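I finally finished the last of the big romance-theory books on my list, all 407 pages of it, and I'm less convinced than when I started.

The argument goes like this. Courtly love was invented by poets, the novel picked it up, and we have been acting out the script ever since. Fine. I've read some version of that claim in 10 different books now, and every one of them treats it as a fresh discovery. What I never see is any decent evidence about the people who didn't read poems. Did a shepherd in 1000 AD feel nothing in particular when the girl from the next farm walked by? We're supposed to believe he was waiting for a troubadour to explain it to him.

My other complaint is the symbols. Give a critic a rose and he'll get a chapter out of it. Give him a tower and you may lose the whole semester. I kept a pencil handy and put a question mark next to every sentence where "represents" could have been swapped for "might remind me of." I quit on page 24 because the margins were getting hard to read.

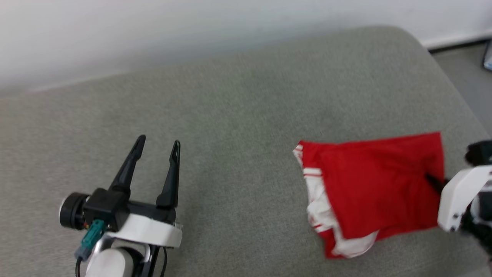 The gray couch, home of most of my reading.

There is one good chapter, on letters. It sticks to what lovers wrote down and sent, and it admits that we mostly have the letters somebody wanted to keep. The angry ones and the dull ones probably went into the stove. I wish the author had carried that caution into the next chapter, where three surviving sonnets suddenly speak for a whole century of marriages.

A reader wrote in to say I'm being too literal, and that theory isn't meant to be checked like a grocery receipt. Maybe so. But if a book tells me how people loved, I think I'm allowed to ask which people and how it knows.

Next up is a collection of folk ballads from the library, with almost no commentary. The introduction is four pages long and I plan to skip it.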